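Robot Safety and Fault Handling
Handout for session 6, Detlef Nolte

Last week covered stops that the controller asks for. Today we look at a fault where no stop was asked for and one was needed. The case comes from the Tomine cell, which we run in simulation so that you can repeat it at your own desk.

The fault

The arm was told to move to a point above the table, open the gripper and wait. The wait step had a time limit of 36 seconds. When the limit ran out, the program went on to the descent without checking that a target had been set. The last stored target was from an earlier job, and its height was below the table top. The log shows the descent command at line 995. No warning comes before it.

In the view below the fingers point straight down just above the cloth, behind the group of objects, with nothing held. The glass dish is nearer the front edge of the table. Keep both positions in mind for task 2. 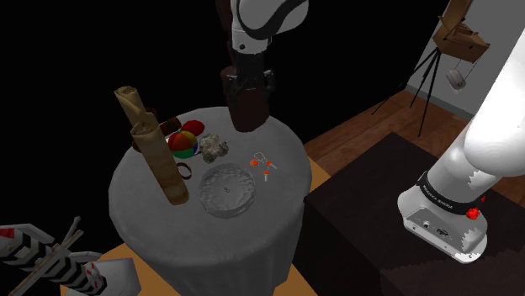
Why the checks missed it

The Galtent layer checks joint speed and joint limits. Both were within range all the way down. It does not know where the table is unless a keep-out zone has been entered, and the zone file for this cell was blank. A stale target inside the joint limits looks like a good one.

Tasks

1. Find the wait step in the program and write down what happens on time-out. Change it so that the arm holds and raises a fault.
2. Add a keep-out zone for the table top. Leave enough clearance for the dish.
3. Clear the stored target at the end of each job, then run the Fawzy test again.

Bring your log to the lab on Wednesday. Reading: Endine manual, chapter 2, on time-outs and default values.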